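Floor notes from the demo side

Bathroom tasks are up and running. Took longer than planned – the plumbing fixtures came from Vondráček in three deliveries and the second one was mostly packing foam. But we are recording, and the first batch has gone over to the Zetari people for training.

For anyone who missed the last newsletter: no teleop on this one. You hold the grippers yourself, one in each hand, and just do the job. Pick the bottle up, put it down where it goes, open your hands, start over. The marker on top of the gripper is how the tracking knows where your hands are, so please stop covering it with your sleeve. Long sleeves get rolled up or you swap to a t-shirt.

Target is 800 good demos for the sink and tub set by the end of July. We stand at 490. Good means good – start pose held, no talking to your neighbor half way, object ends up standing. If you fumble a grasp and recover, keep it, the Fodus team wants recoveries in the mix. If you drop it on the floor, mark it as failed and go again. 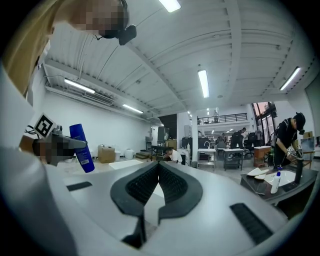

Stations. Everybody wants the sink because you can stand up straight. Rotate please. The list is on the shared sheet, blocks of 16 takes and then move along, and write down your last take number before you move. Last week two blocks ended up with the same numbers and sorting that out ate most of an afternoon.

Head unit goes on before you pick up the grippers, not after. Sounds obvious. Check that you can see both fingertips in the preview when your arms are out, and if you're tall check it again when you bend over the sink. Some of the early takes are all elbow.

Speed: slower than you think. The policy copies whatever you do, includng the little shake at the end when you let go of the bottle. Close, pause, lift. Same coming down.

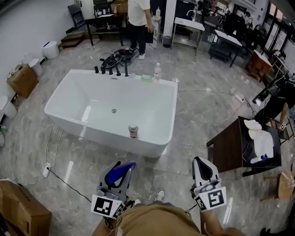

Tub takes are done sitting. Get close enough that you reach the near rim without leaning your whole body, then stay there for the block. Moving bottles from rim to rim is the main task for now, soap dish comes next and the faucet handles after that. Faucets only get touched, no yanking, they are not plumbed in and will come loose.

Cables – step over, don't kick them aside. A tracker dropped out twice on Cernuston's visit day and both times it was a plug.

Still open: finger pads. The ribbed ones hold wet plastic better but mark up the soap. Opinions to the sheet, last tab. Also need more bottles with differnt caps, bring empties from home, rinsed, labels on.

Chargers back on the shelf at night, all of them.

Last updated: Friday, May 6, 2022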